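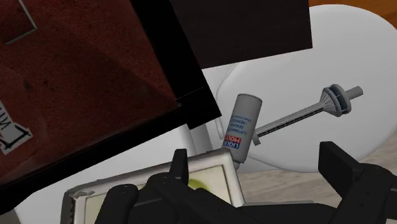

Week one with the Ronley pick sim, 30 day trial. Short version: clutter is good, price is not. Load the bathroom set and it throws real junk at you, a LIQUI MOLY can printed upside down from where the gripper sits, a gray model tower lying next to it. My old sim was all plain cubes.

Grasp planner is decent. Picks the can fine, hates the tower, slips off the ribs evry time. Same with the Partanen hand model.

Ran 327 tries overnight on the office box. 7 crashes, all when I swapped scenes mid run. Support says patch in May, we'll see

Price is 905 a seat per year. Thats steep for one person. Anyone on the Reltdale plan, does it let you bring in your own meshes? Docs dont say

Keeping it til the trial runs out. Kitchen set next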